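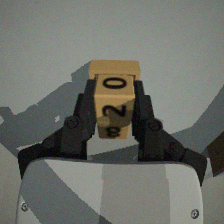 5 min read

Anju Tyagi has spent most of her working life deciding what happens when a number runs out of room. She maintains the parcel and lot registers for the county of Foncombe, a job that sounds clerical and is mostly a matter of formats.

"People think of a record number as a label," she says. "It's a small contract. It says how long it will be, which characters are allowed, and what happens to it when the thing it refers to is split or retired. If you leave one of those out, somebody downstream fills it in for you."

The Foncombe register was started on paper, with lots numbered in the order they were filed. When it was moved to a database, the numbers were stored as integers. Leading zeros were dropped on import. Lot 0214 on the paper map became 214 on the screen, and a clerk searching for the printed number got no result.

Tyagi found 1028 records affected. Most could be repaired by padding the number back to its original width. The difficult ones were 60 lots in the Brilden district, where an earlier clerk had used both forms on purpose. There, 071 and 71 were different pieces of land.

"You can't fix that with a script," she says. "I pulled the deeds and read them. It took from May until the end of the summer."

Her rule since then has been to treat every identifier as text, even when it contains only digits. If nobody is ever going to add two of them together, she says, they aren't numbers. The test is not original to her, and she is impatient with offices that have heard it and carry on storing postal codes as integers.

She is less strict about check digits. The scheme now used in Foncombe was drawn up by Sutanto, a records consultancy, and adds a single digit computed from the ones before it. It catches any one mistyped digit and most swaps of neighboring digits. Tyagi supported it but argued against a second one.

"Every character you add is another one to copy wrong," she says. "Our staff read these out over the phone. Past a certain length they start breaking them into groups, and they don't all break them in the same place."

The county now prints its identifiers in fixed groups, separated by a space on paper and stored with no separator. Search fields accept both. Letters are limited to a set that leaves out I, O, S and Z. Tyagi would have liked to leave out B as well, but the Brilden lots already carried it as a prefix, and changing a prefix means changing every document that cites it.

Retired numbers are never reused. When a lot is divided, the parent record is closed and each child receives a new number, with a pointer back. Some neighboring counties add a suffix to the parent number instead. Tyagi understands the appeal – the history can be read straight off the label – but she has seen what it becomes after several divisions.

"You end up with a suffix on a suffix," she says. "Then two halves get merged again and the notation has no way to say so. The history belongs in the record. The label only has to find it."

The register is due to move again, this time to a system called Wostuneo, which the county will share with its water and road departments. Each department has its own numbering, and two of them overlap with the lot register. The current plan is to keep the old numbers unchanged and store a department code in a separate field.

Tyagi has asked for a trial import with the full set of records before any date is set. She has also asked for the rejected rows to be written to a file that a person can open and read. In the previous migration they were counted and discarded.

"I had the total," she says. "I didn't have the rows."

The trial import has been approved. It will begin with Brilden.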